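Bench check, room 9, Orent workshop
Checked by: Amparo Agudelo

1. Table top: OK. Smooth, the curved edge has no sharp places. 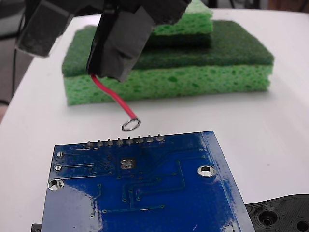
Red wire with ring terminal, at the board.

2. Loose cables: to correct. A cable over the side can catch a foot – please clip it.
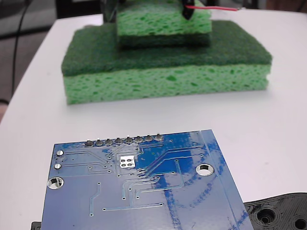 Sponges must be kept for cleaning only and stored dry. I would move the green ones away from the blue board before any power is given.

3. Bare metal: keep the ring terminal away from the pins when power is on.

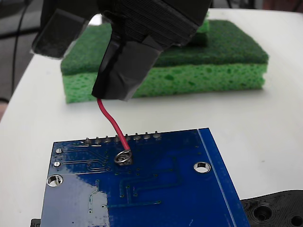 Doina Kovačević asks that the power is locked off first.

4. I agree with this, and I add it to the list.
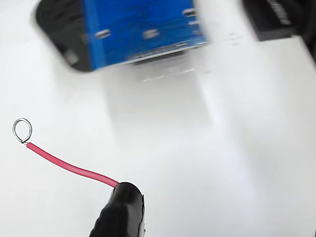
The next check is in July.

Recent items
Livow ladder check
Grandeck fire doors
Ankrah first aid box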